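Reviews > Tabletop & Serving > Baskets

Netivness round wicker basket, tested with a snack counter setup

The Netivness is a round woven basket sold for bread, wrapped items and counter display. I used it for 12 weeks on a brown table, next to a cream rectangular tray and a clear tiered rack of red bottles. A second wicker basket took the foil-wrapped items.

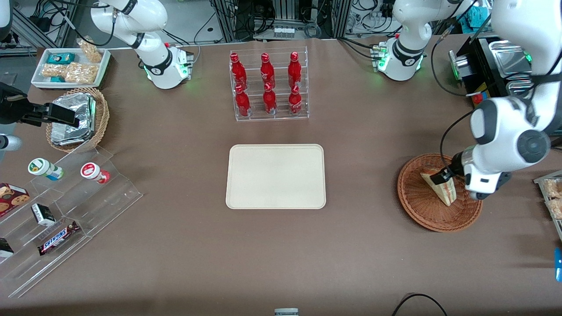

Does the basket need a liner?
For wrapped food, none is required; for unwrapped bread, use a cloth, as crumbs lodge between the strands.

Stability is good. With a load of 200 grams placed against one side, the basket stayed flat. A triangular sandwich can be stood upright in it, though a tall one needs neighbors to lean on. Clear acrylic stands display small bottles better, since the basket hides anything short.

The base is the part to check before buying. Flat strands radiate from a small, squarish hub and are crossed by finer strands in rings. The weave gets coarser toward the outside, then tightens into a thick band at the rim. I found no loose ends on mine. Rosaire MacDonald's had one, trimmed with scissors.
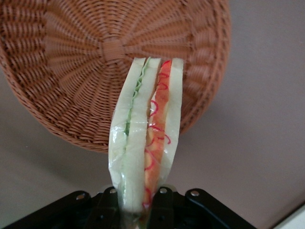

Base weave and hub, with toy sandwich.

Cleaning: dry brush only. Rating: 4 out of 5.

Anas Hijazi

659 shares | 12 comments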